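Color, Size and Order: How People Sort Simple Blocks
Student project report, Introduction to Product Design
Emmett Baptiste
Jul 10, 2022

1. Background

When I was a child I had a bag of blocks and no rule for them. In this project I wanted to know what rule other people use. Our course asked us to study one simple object for the whole term, and I chose the block, for the reason that everybody has handled one and no instruction is needed.

The project was done for the toy library Grandel, which lends play sets to families. They have a problem with sets coming back mixed. The staff spend much time on putting the parts back in the right box. My task was to propose colors and shapes which make this work easier.

2. Materials

I compared two sets. The first is named Anon and has only plain blocks in strong colors. The second is named Stikia and has blocks with grooves, so that they can be joined. Together the two sets have 264 pieces. Both are stored in open trays, and the trays have a label on the short side only, what is not very practical when they stand on a shelf.

The background under the blocks was also important for me. On a patterned carpet the small pieces disappear. I read in our course notes that a quiet, matte surface helps the eye, and I looked for this in all my pictures. On a dark blue-gray floor a red block can be found at once. A blue block is closer to the floor in color, and there the lighter top face helps to see the shape.

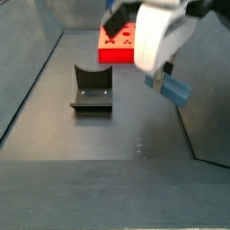 3. Method

I asked 32 people to sort a mixed tray. They were parents, students and two members of the Grandel staff. I did not say how to sort. I only said "please make order", and then I wrote down the first rule which they used. After this I asked them to do it again with another rule of their own choice.

The sorting was done at a table in the Dunleavy building, next to the windows. In the afternoon the sun came directly on the table and I had to close the blinds, so the light was not the same for all persons. I should have planned this better.

4. Results

Most people sorted by color first. Size came second, and the grooves were mostly noticed when the person had already a block in the hand. One father put all long pieces together and did not look at color at all. He told me that at home he stores his screws in the same manner.

Red and blue were almost never confused. Orange and red made more difficulty, specially when the light was strong, as the top of a red block can look orange then. Two persons asked me if it was one color or two.

5. Proposal

I propose that each set gets one main color, and that red and orange are not used in the same set. The groove should be on the long side of the block, where the fingers go first. For the trays I propose a label on all four sides. A printer gave me a price for 500 labels and another for 700, and the bigger order is only a little more expensive.

Grandel will try the new labels in September with the Stikia set. The Anon set stays as it is until the old boxes are used up.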